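## 4. Showing the arm a task by remote control

Okay, so by now you've got the sim installed, the controller paired, and the arm sitting there waiting for you. This is the part I like best. You're going to drive the arm through a job yourself, a bunch of times, and the recorder writes down every move you make.

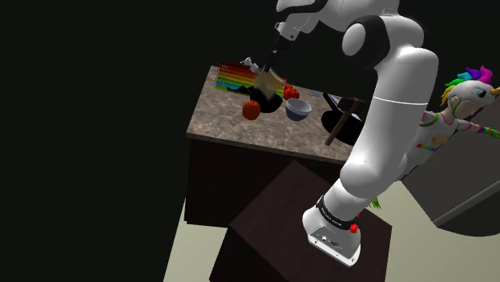
I use the kitchen table set for everything in this section because it's the one that ships with Jorton and you already have it. If you've built your own table, go ahead and use that, but do the first ten or so runs on ours. It saves a lot of back and forth when you write to me with a problem.

### 4.1 Before you record

1. Open Jorton and load the kitchen table set. Give it a minute the first time (my old laptop takes more like three, and the fan sounds like a leaf blower).
2. Open the **Session** panel and type a task sentence. Write it the way you'd say it to a person: "put the yellow thing in the black pot." Keep the exact same sentence for every run of that task. I once had "pot" in half of mine and "pan" in the other half, and with a pot and a frying pan on the same table you can guess how that went.
3. Set the port to 904 if it isn't there already.
4. Set the recording rate to 60. The slider goes up to 90, and you're welcome to try it, but the files get big fast and I've never seen a better result from it.
5. Press **Home** and wait for the arm to stop.

> **Note:** The task sentence gets locked when you save your first run. To change it you have to start a new session. Rasa Raudsepp has asked me for an edit button twice now and it's on the list, I promise!

### 4.2 Driving the arm

Hold the grip button and the arm follows your hand. Let go and it stays put. That's your clutch, and you'll use it all the time — let go, bring your hand back to somewhere comfortable, squeeze again, keep going. You do not need to finish a whole move in one reach.

The trigger works the fingers. It's proportional, so half a squeeze is half closed.

1. Squeeze the grip button and bring the fingers over the thing you want. Come in from above when you can.
2. Lower until the fingers are on either side of it.
3. Close the trigger slowly and stop when the object stops shifting. If you crush all the way down, thin light objects tend to shoot out sideways.
4. Lift straight up before you travel. I go a good hand's width higher than whatever I'm crossing. The hammer handle sticks out past the edge of the table and it's easy to clip with the wrist if you're coming around low.
5. Bring it over the pot and stop. Really stop, for one slow breath. The pause gives the model a nice clear "I'm here now" moment to learn from.
6. Tilt if you need to, lower a little, and open the trigger.
7. Back out the way you came, straight up, then press **Save** or **Toss**.

> **Caution:** If you're following these steps on a real arm instead of the sim, keep your free hand on the stop button the whole time and turn the speed cap down to its lowest setting. The sim will forgive you for driving the wrist into a table. A motor won't.

### 4.3 What to save and what to toss

Save a run if the job got done and you'd be okay with the robot doing it exactly that way. A small wobble is fine. So is a missed grab that you calmly fixed — those are good to have, since the model needs to see what recovering looks like.

Toss it if:

- you dropped the object and picked it up somewhere weird
- you stopped in the middle to answer your phone
- you bumped something else off the table, even if the pot part went great

Signe Kragh is stricter than I am and tosses anything with a second grab in it. Her models are tidy, but they get stuck when the first try misses. I'd keep a few of the messy ones.

### 4.4 How many runs?

My own first decent model came from 43 saved runs, done over two evenings in January with a lot of tea. Start there. Press **Shuffle** between runs so things move around a bit, or the model will just learn one path and play it back at you.

Take a break when your lifts start getting sloppy. I can see it in my own recordings: the pauses get shorter, the corners get cut, and the last few before bed are mostly junk.

> **Note:** If **Shuffle** puts an object where you can't get at it, press it again. Don't save a run where you spent half the time digging something out.

When you've got your runs, go to section 5 and we'll play them back before any training happens.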